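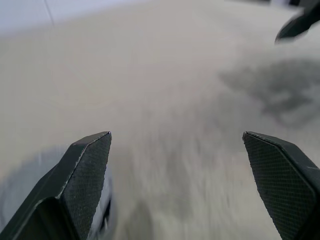
Trivholm Take-Apart Motor Kit

I've been selling small motors for bench teaching for a while now, and the Trivholm is the one I keep recommending to mates, TAFE teachers and anyone who rings up wanting to learn how a motor goes together. So it gets a proper page at last!

The kit is an electric motor supplied in pieces, sized for a bench. You get the rotor, the end plate and the wound stator, plus a little tin of fasteners and a folded build sheet that Ekaette Iyamu drew up for us. Ekaette's drawings are lovely and clear (she hates a cluttered diagram, bless her), and you can follow them without reading much of the text at all.

What it's good for

Mostly, getting your hands on the insides. I learnt motors from a textbook and I reckon I was well into my first job before I'd held a stator with the windings showing. Copper looks like a flat orange ring in a diagram. In your hand you can see how each coil tucks in beside the next one, and the whole thing makes a lot more sense.

It also suits people practising handling and assembly. The parts are all round, they're different heights, and there's a right order to them, so it's a fair little puzzle the first time through. After a few goes you'll be doing it while you chat. 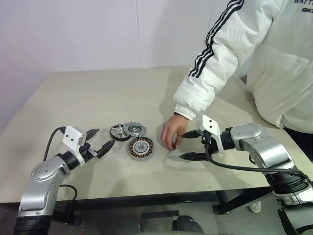 The rotor is my favourite bit. It has a dark outer rim and a silver spoked hub, a bit like a small fan wheel, and it'll sit flat on the bench while you sort out everything else. The end plate is grey, with a ring of small holes and the bearing opening in the middle. Then there's the stator, copper-coloured windings in a light grey outer casing, and please be kind to those windings - a dropped screwdriver can nick the enamel and then you've got a paperweight.

Setting up your bench

A plain, pale tabletop is best. I used to work on a dark green mat and lost more screws than I care to admit. Lay the parts out close together, but leave yourself room to get your fingers under the edges, and keep the stator nearest you. Magnets and steel filings are a terrible pairing, so wipe the table down first if you've been filing or drilling on it.

Don't force the bearing. If it won't seat, lift it off, turn it a little and try again. Femi Fashola, who packs our orders, can do the whole build in 5 minutes and he says the trick is going slowly on that one step.

What people have said

"Bought one for the shed, ended up buying another for my daughter." - Aminu Adeleke

"The build sheet is excellent. I'd like a spare bag of screws in the box." - Margaux Boyer

(Fair call, Margaux. Spares have gone in with every kit since November.)

Price and ordering

Trivholm kit, single: $186
Spare end plate: $94
Fastener refill tin: $6

Prices are in Australian dollars and include GST. Postage is worked out at the checkout. Schools can order on an invoice, just email me first and put Trivholm in the subject line so I spot it.

The Pelasitz storage tray fits all the parts and is sold separately. The older Maihi tray doesn't, the wells are too shallow for the stator, so don't get caught out if you've already got one in the cupboard.

Returns are fine if the windings are undamaged and everything's in the box. Send me a photo if you're not sure about a part and I'll have a squiz.

Bello Oyewole, Stosa
Page updated 27/12/2021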